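Scuff marks on a white tabletop, what takes them off?
Home & Cleaning > Furniture

posted by Ziritmont
I have a white-topped work table that gets used for everything, and over the winter it picked up a bunch of gray scuffs and little specks. Dish soap does nothing. I tried a melamine sponge in one corner and now that corner looks duller than the rest, which bugs me more than the scuffs did! Is there something gentler, or do I just live with it? It was $263 so I'm not eager to replace it. I don't know what the top is made of, the label came off ages ago.

Mukico
Stop with the melamine sponge, it's basically very fine sandpaper and the dull spot won't come back. What works for me is baking soda and water, 2 parts to 1, mixed into a paste. Put it on with a soft cloth, rub lightly in circles, let it sit a couple of minutes, then wipe with a damp cloth and dry it. Try it underneath first if the underside has the same finish. For the really stubborn gray lines I use a plain white pencil eraser (seriously, try it before anything wet).

Jedik
just paint it

Siregar
Please don't paint it lol. I'd do the eraser first too, then rubbing alcohol on a cotton pad for whatever's left, with a window open. Go easy near the edges where the white meets wood, alcohol can cloud some finishes. Specks are sometimes only dried gunk, and an old plastic card held flat will lift those. Mine still isn't perfect after 2 rounds but I've quit caring, it's a work table.

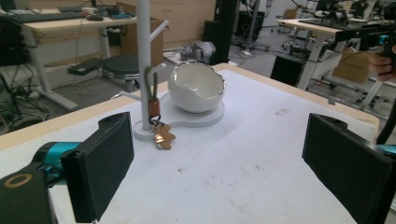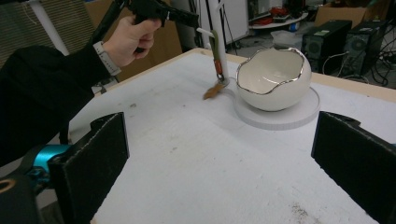
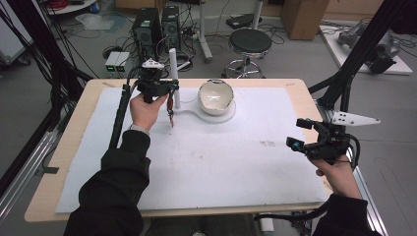 White work surface with everyday marks, three views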